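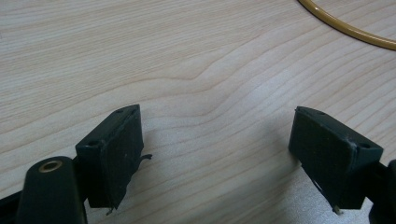

19 April 2021
By Jannik Hollmann

So I got to spend a whole afternoon on the set of Ustisholm, and I'm still a little giddy! If you missed the first two seasons, it's the one where the Talletti sisters fight over their dad's hotel (and over pretty much everything else). Season 3 is shooting now, and they let up to 33 of us fans and press in for the visit.

First stop was the hotel lobby, which is way smaller than it looks on TV. The staircase goes nowhere, just up to a little platform with a folding chair on it. I climbed it anyway.

Then we got to watch them rehearse the big dinner fight. I can't say who throws the drink, but they did it four times while I stood there and I gasped every single time. Kofi Agbenyega, who plays the lawyer, came over afterward in his slippers and chatted with us for ages. I asked if his character is finally leaving town with Gusier and he laughed and said, "You'll have to ask the writers, they don't tell me anything either." Make of that what you will!

Wardrobe was my favorite part. There are 166 outfits for Mrs. Frimpong alone, and yes, the yellow coat is back.

Lunch was a cheese sandwich on the bus. The new season still has no air date, but I'll post as soon as I hear one.

Contact | Copyright 2021 | Back to top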